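Week 9: Mobile robots working beside patient equipment

Kirnari stream, teaching copy, October 22, 2026

The site rules from Krajewska apply to every practical this term. Read them with your risk assessment open. Most of the marks lost in May were for assessments that named a hazard and then gave no limit for it.

Clearances. Before the robot moves toward a chair or bed, write down the narrowest gap on the planned path. If it is under 40 cm, drop to creep speed and put a second person on the stop button. Bed pedals and castors count as obstacles, and so do straps hanging from a chair.

Contact. A manual wheelchair is handled by its push handles only. Grippers stay off the spokes, the fabric and the armrests. Check both wheel brakes by hand before you start. No one sits in the chair during a student run.

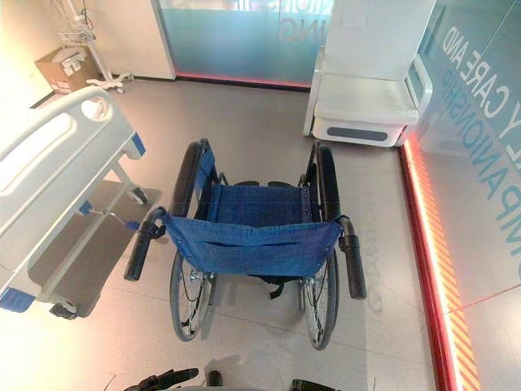

Kazimiera Jasińska objected in the margin of the last draft that a handles-only rule says nothing about force, and a robot can tip an empty chair while obeying it to the letter. She wanted a push limit set for each chair model and rechecked after servicing.

Her point has been adopted. Record the limit on form 1866 before the first run, and again if the chair is swapped. Casomen groups use the same form.

Stopping. Any member of the group can call a stop. The operator releases the controls first and asks questions second. Restarting takes 2 people, and both initial the log.

For the tutorial: redraft the contact rule so that it also covers a bed on castors. One page is plenty.

Robotics teaching office, Luvville campus | Back to top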